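2012-11-02 — cuaderno del taller, mesa de la cocinita

Hoy tocó ordenar la mesa blanca, que ya me daba pena. Iraís me dejó ayer la lista del lote Parri y resulta que la mitad de las cosas andaban regadas entre el cajón 14 y la repisa de Rosalinda (¡el pato estaba con los destornilladores!). Así que decidí usar la charola roja grande para todo lo suelto y dejar de inventar rincones.

La charola me gusta mucho: tiene el fondo texturizado y el borde levantado, así que la pelotita verde menta puede ir ahí con lo demás. Lo malo es que es enorme y el lado derecho se monta sobre el fregadero gris de juguete. Probé a girarla y quedó en diagonal, ni modo, así se queda hasta que llegue la mesa nueva en diciembre.

Van juntos la botella azul, la esponja, las llaves, el cubo negro, el pato y la pelota. La zanahoria es del juego de verduras Lalludetti y por mí que se guarde con las verduras, pero Rosalinda la quiere en este lote — lo hablamos mañana.

Pendientes: pedirle a Iraís 2 etiquetas más, revisar si las llaves tienen copia (son del candado viejo, creo) y apuntar la charola en el inventario de Droloson, que se me pasó otra vez. 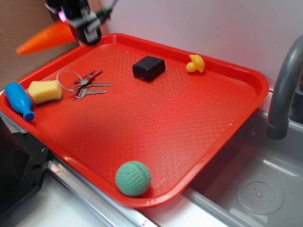 Ah, y comprar esponjas. Del paquete de 25 ya casi no queda nada y luego andamos lavando los vasos con servilletas.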